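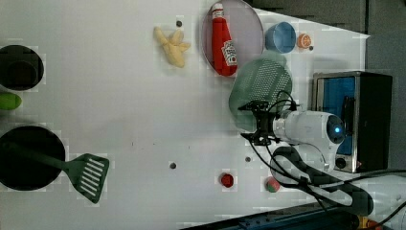
# An afternoon at the Brima open day

I've been meaning to write this up since I got home, and I still haven't emptied my tote bag of flyers, so let's do both at once.

Brima is a robotics lab on the edge of Wenlow, in the old Marulanda shoe warehouse. They've opened their doors to the public once before, in March, and I missed it because I had a cold. This time I signed up the minute the page went live (and a good thing too, there were only 200 spots and they went fast). My sister came with me. She has no interest in robots but she'd heard there would be cake.

You get a sticker with your name on it, you get walked past a lot of closed doors, and then you're let loose on the main floor. There were stations all over the place. One for a cart that follows you, one for a thing that sorts screws, one where kids could drive a little rover through a cardboard maze. I spent maybe ten minutes at each of those. Then I found the kitchen table and I was there for the rest of the afternoon!

It's play food, basically. A ketchup bottle lying on a plate, bananas, half an orange, a frying pan with a green spatula across it, a tiny oven. If you've ever babysat you know exactly the kind of stuff. And over it comes this white arm with a black gripper and a whole tangle of black cable, moving a lot slower than I thought it would.

The person running it was Ülle Rätsep, who has the patience of a saint. She must have answered the same question all day (mine was "does it know it's a banana?") and she was still smiling. Her answer was sort of. It has been shown a lot of examples of people picking things up with that same arm, and it's learned what tends to come next. The number on the poster was 1,638 recorded tries, all done by hand by people in the lab, and they're hoping to reach 2,000 before the end of the year. I asked if that got boring and she said you start to have strong feelings about the tomato.

I get the strong feelings about the tomato. It's round and it's little and it rolls! In the first run I watched, the gripper came down a hair too far over and the tomato scooted off toward the cables. A boy next to me yelled "so close!" and the whole crowd groaned. On the next run it got it, carried it over to the plate, and let go. People clapped. I clapped. My sister, who had cake by then, clapped with one hand on her plate.

What surprised me was which things were hard. I'd have guessed the spatula, being long and awkward, but it did fine with that as long as it grabbed the handle near the middle. The strainer gave it trouble. Ülle thought all those small holes might be confusing for the camera, but she was careful to say they hadn't tested that properly. I liked that she said so. I asked a couple of people at other stations similar things and got much smoother answers.

Later on they let visitors have a go. You hold a sort of joystick handle and the arm copies you, and you get 80 seconds to move one thing anywhere you like. I picked the lime. I felt very confident. I spent most of my time nudging it in circles, and then I finally pinched it and I was so pleased with myself that I opened my hand and dropped it. Ataberk Kırmızıgül, who was handling the line, told me that was more than most people managed, and I'm choosing to believe him.

There was a short talk at the end about a project called Poltedico, where they want to try the same setup in a real kitchen with real dishes. I took notes but I can't read half of them. Somebody asked about washing up and the speaker laughed and said water was a whole other department.

A few practical bits if you're thinking of going next time:

- Parking is awful. Take the bus and walk up from the bridge.
- The main floor is chilly, so bring a sweater.
- Do the visitor turn early, before the line wraps around the rover maze.
- The lemon cake is better than the chocolate one (my sister tried both, twice).

They're keeping a mailing list for the next one and I'm on it - so is my sister, I noticed.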